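**Can a two-finger gripper fold laundry unattended yet?**

Posted by Fetar, Sun 18 May

We run a small linen hire shop and want dark garments folded overnight. Is any arm up to it, or do we wait?

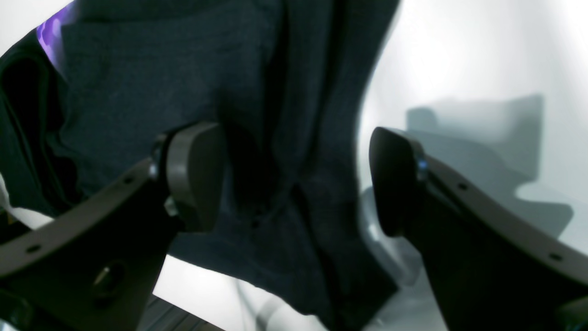 Our target is 100 pieces a shift, mixed sizes, no operator. Budget covers one arm, possibly a second in February.

**Tilletti**

No. Buy a folding table and pay someone.

**Štěpánek**

Depends on the feed. Flat towels, yes. Garments from a heap are still hard: the gripper has to find a hem or a corner, and dark cloth gives the camera very little contrast in the folds.
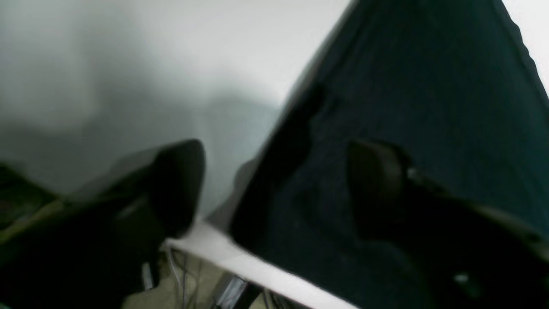

I logged 561 picks on our own cell. Most of the lost time was regrasping. Folding itself took four moves once the piece lay flat. Things to check before you spend:

- pad friction on knits
- light from two sides, diffuse
- a reject bin, and who empties it

**Cerine**

Agree with Štěpánek on lighting. Also ask the supplier for cycle time *including* failed grasps. Ours left those out of the quote.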